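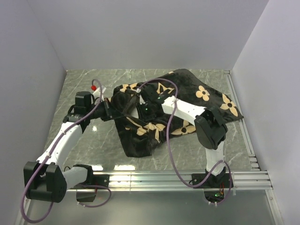 Black plush blanket with tan flowers, two robot arms at work.

I've owned the same old wagon for long enough that people have stopped asking when I'm getting rid of it, and I'm going to use this space to argue for the least glamorous thing in the car hobby: driving the thing all year.

Every December the owners' forum I read fills up with storage threads. Battery tenders, mouse repellent, how many pounds of air to put in the tires. Good advice, all of it! But half these cars are perfectly ordinary sedans that were built to haul kids to school in the slush, and their owners now treat them like museum china.

Mine was put away for 7 years by the guy before me, in a heated garage out in Clidholm. Gorgeous paint. The brake calipers were frozen solid, the fuel lines were full of something like maple syrup, and every rubber seal had gone hard. I spent $1,800 at Mohammadi Motors before it would even move under its own power, and that was with them being nice about the labor.

Compare that with my neighbor's truck. It's the same age, it's ugly as sin and it starts on the first crank because it started yesterday too. 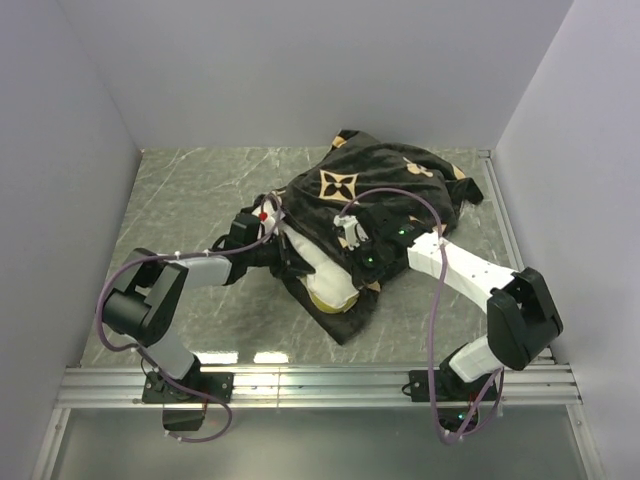 The blanket again, folded into a heap, with the square motif showing.

I know the big objection is salt, and okay, salt is real. I grew up watching rocker panels fall off in people's driveways. But I rinse the underside whenever it gets above freezing, I have it oiled every fall, and I skip the really nasty days (I'm stubborn, I'm not crazy). So far the floors are still floors.

The other objection is resale. Carance, the price guide everybody in my club swears by, takes a chunk off for high mileage, and people quote it at me like scripture. Fine. I didn't buy a wagon with a dented tailgate as a retirement plan. I drive it 50 miles over to the Driltemer swap meet, fill the back with other people's junk, and come home at 60 with the windows down and the heater on, grinning like a kid.

If you've got a one-of-a-kind race car, ignore me and keep it covered. The rest of you, please, go put some gas in it.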